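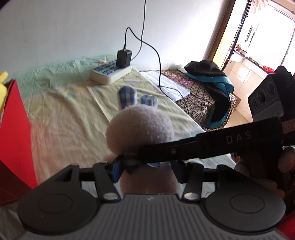
자주 묻는 질문 (침구·인형·침실 정리편)

Zimer 게스트룸 이용하시는 분들이 매번 물어보시는 거 모았습니다. 급하게 쓴 거라 순서 엉망. 필요한 것만 찾아 읽으세요. 5월에 한 번 고쳤고 빠진 건 계속 추가 중.

침대랑 시트

시트는 얼마나 자주 갈아주나요?
체크아웃 때마다 무조건. 장기 투숙은 일주일에 한 번. 더 자주 원하시면 현관 메모판에 방 이름만 적어주세요. 오전 10시 전에 적으면 당일, 넘으면 다음 날.

시트가 연한 노란색이던데 원래 그런 색인가요?
네. 흰색은 얼룩 때문에 포기했고 연노랑으로 바꾼 지 꽤 됐어요. 주름은 좀 있습니다. 다림질 안 해요. 빳빳한 거 좋아하시는 분은 미리 말씀 주시면 다려서 깔아드림.

꽃무늬 커버는 어느 침대 거예요?
갈색 꽃무늬는 문 쪽 침대. 섞어서 걷어놓으시면 저희가 헷갈려요. 갈색은 따로 빨거든요, 노란 시트에 물듭니다. 한 번 겪었음.

침대 두 개를 붙여도 되나요?
됩니다. 바닥 긁히니까 들어서 옮겨주세요. 혼자 하지 마시고 벨 누르세요. 나가실 때 원위치는 안 하셔도 돼요.

접혀 있는 흰 천은 뭔가요? 수건인가요?
방마다 넣어두는 여분 천이에요. 베개 위에 깔아도 되고 배 덮어도 되고. 몸 닦는 수건은 욕실 선반에 따로 있습니다.

인형

토끼 인형 가져가도 되나요?
아니요ㅠㅠ 방에 두는 비품입니다. 흰 털에 파란 체크 귀 달린 애. 아이가 너무 정들었다 하면 연락 주세요, 같은 건 없고 비슷한 거 파는 가게 알려드릴게요.

인형도 세탁하나요?
합니다. 손님 바뀔 때마다는 아니고 달에 2번. 그 사이에 뭐 흘렸으면 숨기지 말고 말해주세요. 혼 안 냅니다.

집에서 인형 빠는 법 알려주세요.
제일 많이 받는 질문.
- 라벨 먼저 확인
- 세탁망에 넣기. 망 없으면 베갯잇에 넣고 입구 묶기
- 찬물, 울코스, 중성세제 조금. 저희는 Cletimix 씁니다
- 탈수 약하게
- 귀는 손으로 모양 잡아서 그늘에 눕혀 말리기
- 다 마르면 털 결 반대로 빗질
건전지나 소리 나는 장치 들어 있으면 세탁기 절대 금지. 젖은 천으로 겉만 닦으세요.

건조기 돌려도 돼요?
털 뭉칩니다. 비추. 정 급하면 송풍만. 뜨거운 바람에 한 번 뭉친 털은 빗어도 안 돌아와요.

귀가 자꾸 처져요.
마를 때 모양이 중요해요. 귀 안에 솜이 없는 타입은 원래 좀 처지고요. 체크 원단이면 덜 말랐을 때 손으로 쫙 펴주세요. 풀 먹이는 분도 계시던데 아이가 빠는 인형이면 하지 마세요.

노란 인형도 있던데요?
네 있어요. 여기 방 인형은 한 종류가 아니에요. 어느 방에 뭐가 있는지는 바뀝니다. 지정은 안 받아요.

콘센트랑 충전

침대에서 충전할 수 있나요?
멀티탭 있습니다. 흰 몸체에 파란 소켓. 침대 안쪽 끝에 놓고 쓰시는 분이 많은데, 주무실 때는 바닥으로 내려주세요. 이불이랑 천이 덮이면 열 나요. 진짜로 부탁드립니다.

전선이 침대를 가로질러도 괜찮나요?
잠깐은 괜찮은데 밤새는 안 돼요. 아이 있는 집은 더더욱. 긴 선은 한 바퀴 감아서 벨크로로 묶으세요. 벨크로는 서랍 첫째 칸.

충전기 두고 왔어요.
검은 충전기가 제일 많이 남습니다. 저희 분실물 상자에 충전기만 한가득. 착불 택배로 보내드려요. 색깔이랑 어느 방이었는지 알려주세요. 두 달 지나면 버림.

멀티탭에 드라이기, 전기포트 같이 꽂아도 돼요?
안 됩니다. 드라이기는 욕실 벽 콘센트. 포트는 부엌에서만.

벽에 내려온 가는 회색 선은요?
당기지 마세요. 그냥 두시면 됩니다.

옷이랑 가방

옷걸이가 부족해요.
말씀하시면 더 드려요. 침대 위에 겉옷 던져두시는 건 자유인데 검은 점퍼 같은 건 보풀이 커버에 묻어서요. 꽃무늬 위에 묻으면 떼는 데 한참 걸림. 의자에 걸어주시면 감사.

점퍼 안감이 밝은 색인데 같이 빨아도 되나요?
청록색이나 빨강 안감은 첫 세탁 때 단독으로. 뒤집어서 지퍼 잠그고. 세탁실 코인 세탁기는 한 번에 700원, 건조는 별도입니다. 동전 교환은 안 되니까 미리 준비요.

가방은 어디 둬요?
문 밖 타일 바닥 방에 두셔도 돼요. 거기 햇빛 잘 들고 바닥이 닦기 쉬워서 바퀴 더러운 캐리어도 괜찮습니다. 통로만 막지 마시고요. 체크아웃 후 짐 보관은 오후 6시까지.

창가 화분

물 줘도 되나요?
마음은 감사한데 안 주셔도 돼요. 다들 한 번씩 주셔서 전에 두 개가 물러 죽었습니다. 담당이 줍니다.

창문 열어놔도 되죠?
네. 비 올 때만 닫아주세요. 창턱 화분은 안 건드리셔도 열리니까 옮기지 마시고요.

말린 장식은 떼도 되나요? 가루 떨어져요.
만지면 떨어지고 안 만지면 거의 안 떨어져요. 알레르기 있으시면 저희가 떼어드립니다. 직접 떼지 마세요, 부서져요.

기타

비품이 망가졌어요. 물어내야 하나요?
쓰다가 닳은 건 괜찮아요. 찢어지거나 탄 건 실비만 받습니다. 시트 탄 자국은 거의 멀티탭이랑 고데기.

이불 더 필요해요.
벽장 위 Stavent 상자. 무거우니까 조심. 쓰고 나서 다시 안 넣으셔도 됩니다, 침대 위에 두고 가세요. 어차피 빨아야 되서.

아이랑 가는데 침대 난간 있나요?
있어요. 수량이 적어서 예약할 때 꼭 적어주세요. 당일엔 없을 수 있음.

나갈 때 뭐 정리해야 돼요?
쓰레기, 설거지. 끝. 시트는 걷지 말고 그대로 두셔도 되요. 인형은 베개 옆에만 놔주시고, 멀티탭은 꺼주세요.

현관 비밀번호가 안 먹혀요.
끝에 별표 누르셨나요? 안 누르신 경우가 대부분. 그래도 안 되면 벨.

누구한테 연락하나요?
침구랑 세탁은 Bonifacio Requena, 내선 177. 예약이랑 결제는 내선 1413. 밤 11시 이후엔 문자만 봅니다. 한국어 됩니다, 답장이 좀 짧아도 화난 거 아니에요.

답이 여기 없으면 메모판에 적어주세요. 같은 질문 두 번 나오면 이 페이지에 올립니다.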